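March 18, 2026

Got to the lab a little after lunch. Pei-shan was already there with the laptop open and the two arms powered up, and she had half a sandwich going next to the keyboard, so I knew she had skipped eating again. We have the room until eight most nights this term, then the Droda team gets it. They are building something with wheels and they leave grease on the bench.

The assignment for our project class is still the same one we picked in November: two arms, one container, soft things. Everyone else chose blocks or cups. I wanted blocks too, and I still think about that. Pei-shan argued for clothes and Professor Nair liked it, so clothes it is. Our project is called Itirside on the sign-up sheet, a name that came out of a typing mistake on the first day and stuck.

We are at the stage where we drive the arms ourselves and record everything, and then train on the recordings. The target Nair set us is 1,000 good runs by the end of term. A run is good if both grippers stay in contact when they should, nothing gets dragged over by accident, and the person driving doesn't stop to scratch their nose. I have lost more runs to the nose thing than I would like to write down.

I drove first. The left arm felt stiff to me and I said so. Pei-shan said it felt fine yesterday. We swapped, she drove for a bit, and she said it was stiff. So I went through the joint settings and found the damping on the left wrist set higher than on the right. I put them back to the same value and it was better. I wrote it on the whiteboard in large letters because this is the second time.

The thing I am working on is the approach. Both grippers have to come in on the two sides of the wastebasket at close to the same time, and with black clothes hanging over the rim it is hard to judge from the head view where the plastic ends and the fabric starts. On the left I tend to stop short. On the right I go in too deep and press into the cloth. I did it over and over this afternoon and got a little better at the left and no better at the right.

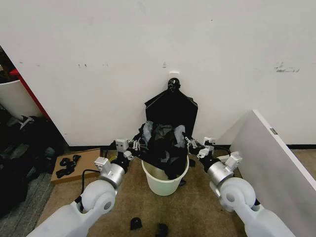 What went wrong

Two things, mainly. The first is the clothes. Black on dark gray is bad for us. In the recordings the folds run together, and when I play them back on the small screen I can't always tell which piece the gripper has. I want to ask for some lighter stuff. Pei-shan says a real hamper has dark clothes in it and we should leave it alone, and that if the model only learns on yellow T-shirts it will be useless. She's right, but I would like a mix. We agreed to bring it up with Nair.

The second is the log. The counter said 2,532 this morning and I was very pleased for a minute. That is the number of files, and each run writes several of them. Pei-shan had a script that sorts it out properly and she ran it while I made tea. I did not ask for the real number until I had finished the tea. We are behind, but less than I feared.

After that she labeled and I drove. I did 24 runs without a break, which is my longest stretch. My shoulders hurt. You hold your own arms up the whole time and it doesn't feel like much until you put them down. Pei-shan called out each one as keep or toss, and I noticed she tosses more than I would. We had a short disagreement over one where the right gripper slipped on the cloth and then caught it again. I wanted to keep it, as an example of recovering. She said the rubric doesn't mention recovering. We put it in a separate folder called "maybe" and moved on. That folder is getting big.

Nair stopped by late in the day. He watched two runs, standing behind me, and of course I drove badly for both. He asked why I look at the left side first every time. I hadn't known that I did. He said to look at the recordings and see if the right hand always arrives later, and to think about whether we want the model to learn that. I checked the last batch after he left and he was right, it arrives later in nearly all of them. So that is tomorrow's job — drive with the right side leading and see if it feels as wrong as I expect.

He also told us the demo day is being held at Ematgate this year, in the big hall. I don't know how we are going to move two arms across town. Pei-shan wants to borrow a van from her cousin. I said we should find out first whether the hall has enough outlets.

Things to do: write to Nair about the clothes, clean up the "maybe" folder, check the left wrist damping before the first run and not after it. Buy tape. Mom called while I was walking home and asked how the robot class was going, and I told her I had spent five hours reaching for a wastebasket. She asked if I was eating. Rice and the last of the beans for dinner, then I read four pages of the control theory chapter and fell asleep on it for a while. Going to bed now.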